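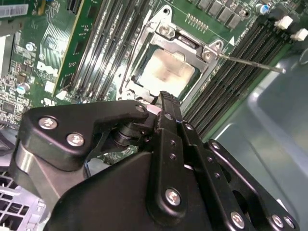 The socket with its frame up. Old paste still on the chip.

The Second Bench

The machine had come up from Jernthorpe in the back of a bread van, and Theano Panagiotou had her sleeves rolled before it was even on the bench. She loved a Dell. She loved the plain grey metal of them, the side that came away in one piece, the green board lying there like a little town seen from a hill!

"Fifteen years it's run the bell tower," said Kalevi Juntunen, who had carried it in and didn't want to let go of the lid. "The chimes, the clock, the lights on the stairs. And now it gets as far as the second bar of the evening tune and switches itself off."

"It's hot," said Theano happily. "It's only hot, poor thing. When did anyone last take the cooler off?"

Kalevi looked at the lid as if it might be written there.

She had the cooler off in no time, and then she lifted the lever and swung up the silver frame, and there was the processor, square and smeary, with whitish paste all over it and a greyer patch towards the middle. Yuto leaned in so far that his hair nearly brushed the memory slots. He had been at the workshop for six days and had been allowed, until now, to sort screws.

"It looks like icing," he said.

"It does look like icing! Don't eat it."

She gave him a cloth and the bottle and showed him once, on the back of a dead chip from the drawer, how to go from the outside in so you don't push the muck over the edge. Then she moved her stool back. Yuto looked at the stool, and at her, and at Kalevi, who had gone rather pale.

"Me?"

"You've got the steadiest hands in the building. I've watched you with the tweezers."

So he did it. He did it with his tongue between his teeth and the lamp pulled right down, a tiny wipe and then a fresh corner of cloth, a tiny wipe and then another. Kalevi couldn't bear it and went to stand by the window, where he told the car park all about the tower. How the tune had been written by a woman called Begoñe Zabala, who came one summer to mend the roof and stayed. How she'd tapped it in on the keyboard with two fingers, sitting on an upturned crate, and how she'd never written it down anywhere else.

Yuto's hand stopped.

"Nowhere?"

"She hummed it to me," said Kalevi, "but I'm no singer."

"The tune's on the disk," said Theano. "The disk is fine, I checked it first thing. Carry on, you're doing beautifully."

And he was! The metal was coming up clean, bright enough to catch the lamp, and under the last of the grey there were letters, small and sharp, that hadn't been read since the day the cooler went on. Yuto read them aloud as if they were poetry. Theano let him lower the frame himself and press the lever home, and he flinched at the creak it made, as everyone does, and she told him it was the best noise in the whole trade.

New paste, a dot like a pea. The cooler down, the screws turned a little at a time, corner to opposite corner. Kalevi had come back from the window by then and was holding the torch, though they had plenty of light.

They plugged in the old speaker from the shelf. The fan spun up, the screen went through its slow grey business, and Theano found the file, which was called EVENING and nothing more.

The first bar played, thin and tinny. Then the second. Kalevi had hold of Yuto's shoulder, hard. Then came the third bar, which climbed where you thought it would fall, and the fourth, and Kalevi began to hum along, very badly, a beat behind, with his eyes shut.

"Again," said Yuto, when it was over, and reached for the key.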